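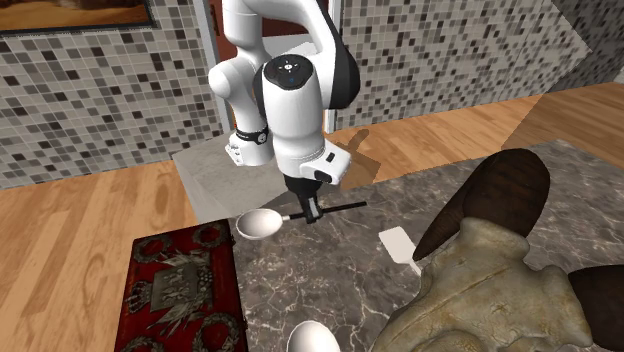

What is a ground stop?

A ground stop is an order that keeps aircraft bound for a particular airport at their departure points until the order is lifted. It is used when the arriving airport can't safely handle the traffic, most often in fog, heavy snow or thunderstorms.

Use

Ground stops apply only to flights that have not yet taken off. Aircraft already in the air may be placed in a holding pattern, slowed down en route or diverted to another airport. Passengers on delayed flights can be kept at the gate or, if boarding has finished, on the aircraft.

A stop is usually short. Longer disruptions are handled with a delay program, in which each flight is given a new departure time and traffic is spaced out over several hours.

Trevolness Airport

Trevolness Airport has one main runway and is often affected by sea fog. In January a stop of 90 minutes was ordered there after visibility on the runway fell below 340 metres. Flights from Cunura and Ledesma were held on the ground. Normal arrivals resumed once visibility had stayed above 600 metres for 20 minutes.

The regional airline Valovetti, which has its base at Trevolness, cancelled its evening service to Ledesma because the crew had reached their duty limit.

Related terms

A ground delay differs from a ground stop in that flights may still leave, but later than planned. A closure shuts the airport or runway to all traffic, including departures.

See also: Air traffic flow management; Holding pattern; Diversion airport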